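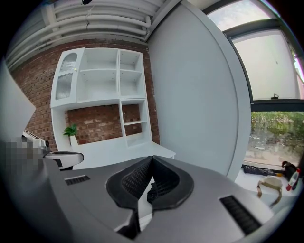 Atelier Mobilier & Agencement – Cahier partagé – Équipe Plinard

12 mai

Bon, le meuble blanc contre le mur de briques, on s'y met enfin ! J'ai passé la matinée dessus et je note tout en vrac avant d'oublier (Elīna Kairys reprend la suite et elle déteste deviner mes mesures, je la comprends).

D'abord la petite porte vitrée du haut, celle qui a le dessus arrondi. J'adore ce verre dépoli strié, on le garde, pas question de le remplacer par du clair. Le bouton doré reste aussi, j'ai juste resserré la vis d'un quart de tour. La charnière du bas frotte encore un peu, à reprendre.

Ensuite les casiers. J'ai essayé les taquets Jelari dans les trous et ils flottent, c'est pénible, il y a bien 2 mm de jeu. Elīna Grīnberga pense qu'il reste un sachet de Fernier quelque part depuis février, je n'ai pas remis la main dessus. Sinon on en commande 100, ça servira toujours. Pour les tablettes, profondeur retenue : 281 mm, et je laisse un vide derrière pour ne pas coller à la brique.

Question à trancher : est-ce qu'on met les bocaux de teinte dans les casiers ou dans la partie basse ouverte ? Moi je dirais en bas, vu le poids, mais les échantillons Kazlauskienė prennent déjà plus de 10 boîtes et il faut bien les caser...

Ah, et le câble qui pend le long des tuyaux blancs au plafond, il m'agace à chaque fois que je lève le nez. Deux colliers et c'est réglé, je prends l'escabeau demain si personne ne l'a embarqué.

À racheter : colle, papier 180, feutrines.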